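4. Cleaning the Filter and Spray Arm

Turn the Rovano 3592 off at the control panel and let it cool for 90 minutes. Pull the lower rack all the way out and set it aside.

1. Turn the filter cup to the left and lift it out.
2. Separate the cup from the flat mesh screen.
3. Rinse both parts under warm running water. Use a soft brush on the mesh.

CAUTION: Do not use steel wool or a wire brush. A torn screen lets food reach the pump.
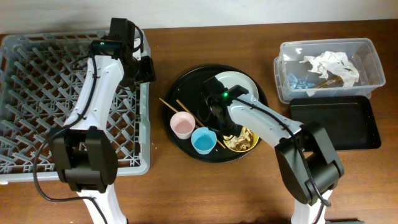
4. Unscrew the spray arm hub and pull the arm straight up. Clear the holes with a toothpick.
5. Put the screen, cup and spray arm back in that order. Turn the cup to the right until it clicks.
6. Slide the rack back in and run a Rinse cycle with no dishes.

Note: In hard water areas, clean the filter every 6 weeks. Replacement screens are sold by Skekum parts dealers.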